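Skalulix hand-held gripper: set-up and care

5 min read

The Skalulix is a hand-held gripper used to teach household tasks to robot arms. A person holds it, does the task by hand, and the camera in the tool records the movement of the fingers. This article describes how the tool is set up and maintained at the robot workshop in Plalitz. For the arms that later repeat the recorded work, see the separate article on the Skornemov cell.

Construction

The tool has two curved fingers which close towards each other like jaws. Every finger turns on a pivot near its lower end and carries a replaceable pad at the tip. The pads have a fine texture, so that thin cloth does not slip out. The fingers are held with small round screws, and the same screwdriver fits all of them. The drive and the battery are inside the body.

Set-up

Before the first recording of a day the fingers are opened fully and closed fully, and this is repeated 21 times. The software takes the middle value of these readings as the zero position. In the older version 2405 of the software the zero position was lost when the battery was changed, and the whole procedure had to be done again. The fault was corrected in the next version.

After that the operator makes a short trial with a piece of cloth on a padded surface. The soft base is preferred for this, as a hard table can push the tip of the pad out of line when the tool is pressed down. The trial is watched on a laptop, and if one finger arrives later than the other, its pivot is cleaned before any further work.

Maintenance

Lint from cloth is the usual cause of trouble. It collects in the pivots and makes the movement heavy. In Plalitz the pivots are brushed out after about 31 hours of use, and a drop of light oil is given to each. The pads are wiped with a damp cloth only; alcohol makes the surface shiny and the grip becomes weaker. Pads are always changed in pairs.

The screws should be tightened by hand. The repair notes of Ó Dálaigh, a service firm, mention 4 bodies which had to be replaced after a power driver was used on them.
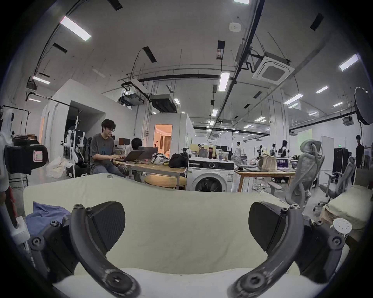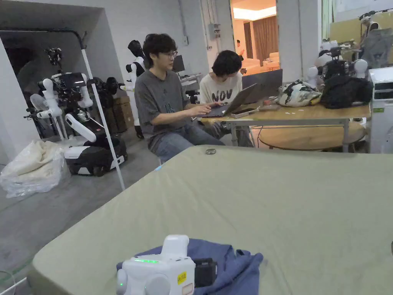 Hand-held gripper at a padded surface with a crumpled blue cloth: the two fingers with their pads (first picture) and a gripper laid on the cloth with its green light on (second picture).

Share this article: 4 shares

This site uses cookies to remember your settings. Accept | Change settings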